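Sorting First Aid and Dust Protection Supplies into Open-Front Bins

Workshop Tips, Storage Section
Text: Elínborg Hafstein

Soft goods are the worst-behaved stock in a small workshop. Screws settle to the bottom of a bin and stay there. Masks, gauze and bagged dressings spring back, slide over one another and hook onto whatever is next to them. The method below was worked out for the Hjaltested shop, which keeps its supplies on one shelf 300 mm deep, and it applies equally to a hall closet or a laundry room.

1. Choose the bin before the shelf

Blue plastic bins are easy to find secondhand and wipe clean with dish soap and warm water. For soft goods, use a bin with a low front lip. Contents can be seen without pulling the bin out, and a hand fits in with a glove on. Avoid bins with a broken rim; a sharp edge will open a sterile wrapper.

Wash, rinse and leave upside down overnight. Do not line the bin with newspaper. Ink transfers to masks.

2. Stack masks flat, pleats in one direction

Disposable masks removed from their carton should go in as a stack, with the pleats parallel. Ear loops are the weak point of the arrangement. Left alone they curl and catch on the next item lifted out. Tuck them under each mask, or keep all loops to the same end so that only one side tangles.

Do not fill above the rim. A stack under light pressure from the side walls stays upright; a stack pressed from above creases across the nose wire and will not seal well afterward.

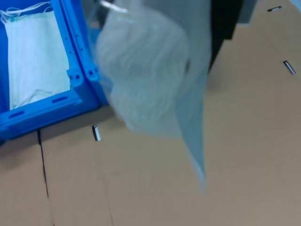 3. Keep thin plastic bags out of the mask bin

Translucent bags cling to masks and lift the top few out with them. Give bagged items a bin of their own. If a bag has a long loose corner, fold it under and place the bag fold side down. Tape is not recommended, as it picks up lint and has to be cut.

4. Set the bins edge to edge

Gaps between bins collect small packets. Push the row together until the side walls touch, then square the fronts against a straightedge. Three bins cover most small shops: one for masks, one for dressings, one for small packets. Place the one opened most often in the middle, where it can be reached from either side. A shelf 600 mm wide leaves room for a box of gloves at the end of the row if the bins are narrow.

Leave clear height above the row. Items should come straight up and out. At Hjaltested the shelf above was raised 70 mm for this reason, and the packets are no longer bent on removal.

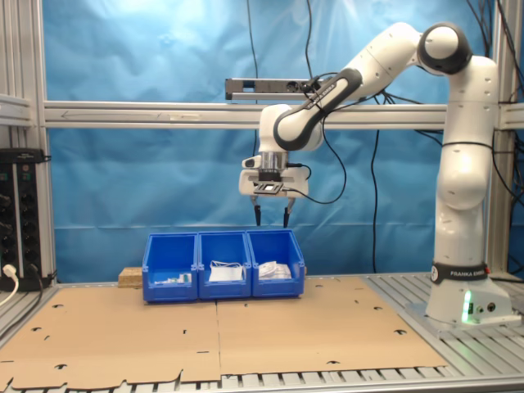

Three blue bins in a tight row, fronts open, reached from above.

5. Store gauze in its sterile wrapper

Gauze swabs stay in the printed wrapper until use. Check three items on the print: size, ply and number of pieces. Small swabs suit fingers and knuckles. Larger ones belong in a separate bin, since mixed sizes are always drawn in the wrong order. Place packets print side up where space permits.

Check the seals on the first Thursday of October, or whenever the furnace filter is changed. Discard any packet with a split seam or a stain. Do not move swabs from a damaged wrapper to a zip bag; they are no longer sterile.

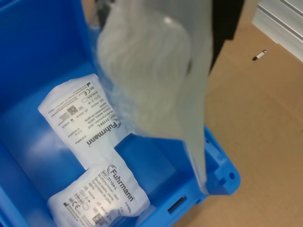

Gauze swabs marked 5 x 5 cm, 12-ply, 10 pieces per packet.

6. Label the lip

Use a card cut to the label recess. Write the contents in pencil and the shelf code below. Aksel Stougaard uses the old Kaletti drawer numbers, so dressings are 409. Any code will do if the same one appears on the reorder sheet.

Tools needed: straightedge, pencil, card stock, dish soap, soft cloth.

Next in this section: glove boxes and wall brackets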